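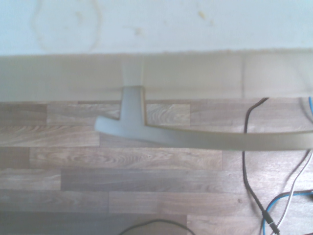
Cables on the floor near the baseboard, some of them running under the grey bar.

Brendgate Robot Users Group
Minutes of the November meeting

Chair: Uthai Somboon
Present: representatives of the wet lab, the assembly room, the teaching room, facilities, and Vitorik (for items 4 and 5 only)
Apologies: the night shift lead, who sent written comments on item 3

Meeting opened at 2:05 p.m.

1. Minutes of the last meeting

Accepted with one correction. Under "Lockout tags," the word "may" should read "must." The chair will fix the copy on the shared drive.

2. Matters arising

The spare key for the Stalex controller cabinet has been found and is back on the hook in the facilities office. Anyone borrowing it signs the sheet. The old sheet is full and a new one has been put up.

The teaching room asked again whether visitors may stand inside the taped line when the arm is powered but not moving. The answer is the same as last time: no. Powered means powered. Signs in the teaching room still carry the older wording and will be replaced.

The wet lab has not yet sent in its list of people cleared to work alone. Carried over.

3. Floor cables

This took up most of the meeting.

The current rule is Rule 17 of the site handbook, which dates from 2011. It says that cables "shall be kept tidy and clear of walkways." Uthai said the wording was written for fixed machines in cages, and it gives no help to people who set up a small arm in an ordinary room and move it whenever the work changes. Two rooms can both claim to follow it and look nothing alike.

The meeting looked at the picture at the head of these minutes. Points noted from it:

Black, blue, and white-and-grey cables share the same patch of floor, and they overlap.
There is a black connector plug lying on the floor.
A blue cable makes a loose loop near the plug.
No cable cover or floor tape can be seen in the picture.

Facilities said the loop was the thing to deal with first. A loop on the floor can catch a foot, and it can also catch a part or a tool that the arm is pushing or dragging at low level. The assembly room agreed and said most of their stops in the past quarter came from slack in the wrong place. They had no written record of this, and were asked to start one.

The teaching room did not want a rule that bans slack altogether. Their arm needs spare length to reach both ends of its travel, and a cable pulled tight at full reach will work loose at the connector. After some discussion it was agreed that slack is allowed but has to be stored off the floor, on a hook or in a tray, or else inside the base of the stand.

The written comments from the night shift were read out. In short: the day crew leaves cables where they fall, and the night crew has to trace each one before it can unplug anything. The night shift would like every cable labeled at both ends. Uthai supported this. The wet lab asked who would pay for the labels. Facilities already has a label printer and will supply the tape.

There was a longer exchange about color. The assembly room uses blue for network and black for power, and would like that made the rule for the whole site. The wet lab has black cables of both kinds and is not willing to replace them. The meeting did not settle on a color rule. Labels will do the job for now, and no one should assume what a cable carries from its color.

On plugs, it was agreed that a connector should not be left lying on the floor within reach of the arm. If a cable has to be joined partway, the join goes in a box or is fixed to the stand. Unused cables are to be removed at the end of the job – coiling them and leaving them under the arm does not count.

The draft wording for the new Rule 17 is as follows:

17a. Before the arm is powered, the operator checks the floor inside the working area and removes any cable that is not in use.
17b. Cables in use are run along the wall or under a cover wherever the layout allows it. Where a cable has to cross open floor, it is taped or covered for the whole crossing.
17c. Spare length is stored off the floor.
17d. Connectors and joins are kept out of the arm's reach.
17e. Each cable is labeled at both ends with what it feeds.
17f. Parts are not to be set down on top of cables.

The teaching room asked that 17f apply to long parts as well as small ones, and that it say so. Agreed. The words "of any size" will be added after "Parts."

The wet lab asked for the word "operator" to be defined. It means the person who signed the start sheet. If that person leaves the room, the arm is stopped or someone else signs.

Decision: draft accepted for trial in the assembly room and the teaching room. The wet lab will join once its bench move is finished.

4. Speed limits during setup (Vitorik present)

Vitorik explained how reduced speed is set on the Stalex controller. The setting can be lost if the controller is restarted from the wall switch instead of from the panel. The group was not aware of this. Vitorik will put the correct restart steps on a single page, in plain language, and the page will be fixed to each controller cabinet.

Until then: after any restart, the operator reads the speed value on the panel before picking up the hand control. The value is written on the start sheet.

The assembly room asked whether a timer could drop the arm to reduced speed after 60 seconds with no input. Vitorik said it can be done but has to be tested on site. To be looked at after the page is finished. The chair noted that a timer would not replace the check.

5. Replacement cable trays

Ķēniņš has quoted for clip-on trays that fit the existing stands. The quote covers 3 stands. Facilities thinks the price is fair but would like to see a sample clipped on before ordering, as the last trays did not fit over the feet and had to be sent back. Vitorik has used the same trays elsewhere and had no complaint, apart from the lids, which are stiff.

Decision: ask Ķēniņš for one sample tray. The teaching room will try it.

Vitorik left the meeting at 3:20 p.m.

6. Start-of-shift check sheet

The sheet has grown to two sides and people are ticking boxes without looking. The assembly room brought a shorter one, with the floor check moved to the top and the battery questions taken off, which apply only to the carts. General support for this. The wet lab wants to keep the line about spills. Kept.

The sheet will have a blank line for anything the operator moved before starting. Uthai asked that people fill it in even when the item seems minor. If the same cable is being moved every morning, the layout needs to change and the sheet is how we will find out.

7. Any other business

The mirror in the corridor outside the assembly room is loose. Facilities aware.

The teaching room has lost its good scissors and would like them back.

Training for new starters will include the floor check from now on. The wet lab offered its room for the next session, subject to the bench move.

8. Actions

Uthai Somboon – circulate the revised Rule 17 with the change to 17f; correct last meeting's minutes.
Facilities – label tape to all rooms; request the sample tray from Ķēniņš; corridor mirror.
Assembly room – start a log of stops caused by cables; send the short check sheet to the chair with the spill line put back in.
Teaching room – replace the visitor signs; try the sample tray and report.
Wet lab – list of people cleared to work alone (carried over).
Vitorik – one-page restart steps for the Stalex controller.

Next meeting to be held in the assembly room, time to be confirmed by the chair.

Meeting closed at 3:45 p.m.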